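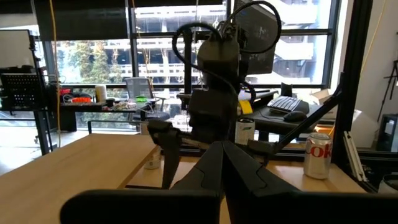 The table, with a cup and a Diet Coke can on it

Home | Archive | Threads | Subscribe | Log in

Search this list... Go

Re: [wostholm-tables] Oil or hardwax on a pale top?

Hi all,

Catching up on the thread after a busy January, so apologies if somebody has covered this already. The original question was:

> We've just taken on a long light-colored table for our shared
> kitchen and I can't decide on a finish. The last one was varnished
> and it looked awful after a couple of years, all white rings and
> peeling along the front. I'd like something we can patch ourselves.
> Has anyone used the Grallico oil? Does it go yellow? And how fine
> do you sand before the first coat?

I've used the Grallico on two tables and a set of shelves, so yes! It does warm the color up a bit. My first table went from nearly white to a kind of weak tea over the first summer, and I liked it, but my other half wanted it back the way it was and we had words. If you want it to stay pale, get the one with a bit of white pigment in it and try it on the underside first. Leave the test patch a week before you decide – it looks much too chalky on day one.

The nice part is the patching. When I get a ring I rub it back with a worn bit of paper, wipe on a dab of oil with an old T-shirt, go do something else for twenty minutes and buff it off. You can't find the spot afterward unless you get right down with a lamp. Try that with varnish!

On sanding, I stopped at 200 the first time and went up to 300 the second time, thinking smoother had to be better. It wasn't, much. The oil didn't soak in as well and I ended up putting on an extra coat, so I'd stop at 200 and save your elbows. Do go with the grain, and vacuum the joints between boards before you oil, or the dust turns into a gray paste in there (ask me how I know).

Somebody further up mentioned the hardwax from Skasis. I've only used it on a floor. It's tougher, and it stinks less, but I found the lap marks hard to avoid on anything big. Maybe two people working from opposite ends would do it.

One more thing – please don't leave oily rags balled up in the trash. They can heat up and catch fire all by themselves. I lay mine out flat on the concrete outside until they're stiff.

I still have 13 sheets of the 200 paper left over from the Restrepo job if anyone near me wants them. Also half a can of the plain oil, though it has a skin on it and you'd need to strain it through something. I used tights.

Does anyone have a trick for end grain? Mine drinks up three coats and still looks thirsty.

Recent in this list
Wobbly trestle legs, again
Re: Getting candle wax out of oak
Borrowing a belt sander for a weekend
Re: Re: Water rings and mayonnaise
Drop leaf hinge, what size screws?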